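Prelora two-arm policy kit: does the method hold up?

I came to Prelora expecting to be annoyed, and I was, a little. The kit gives you a training method for a pair of arms: you show it a job by hand, it learns from the recordings, and then it does the job alone. The paper behind it, by Renato Ignacio and Su-chen Kwan, claims almost 500 demonstrations are enough for the drinks task. Enough for what, though?

Our copy ran for 16 days on the bench at Trurnbridge. The drinks task uses a takeaway cup with a lid, two arms and a plain white table.
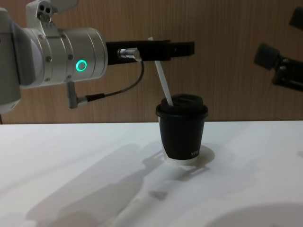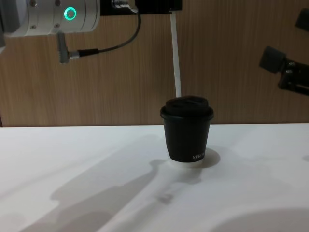
Both shots: the lidded black cup on the bench, second gripper at the right.

Setting up is painless, I'll give them that. Training took one night. After that the good news thins out. The success rate in the paper is an average over cups placed in 4 marked spots, all of them used in training. Move the cup a hand's width and the policy hesitates, then goes for where the cup used to be. That looks to me like memory -- the paper calls it "spatial generalisation".

There is also no comparison with a simple scripted motion. I wrote one in two hours and it did the marked spots just as well. I would want that row in the table before I paid for anything.

Worth a look if you already own the arms. I wouldn't buy a pair for it.

Comments

Thaddeus Nakamura: Same result here with the cup moved. Did you try a different lid?

Rosalind Holloway: A bit harsh. A script won't cope with a new task, and retraining will.

Mortimer Ruiz-Ortega: Please post the script.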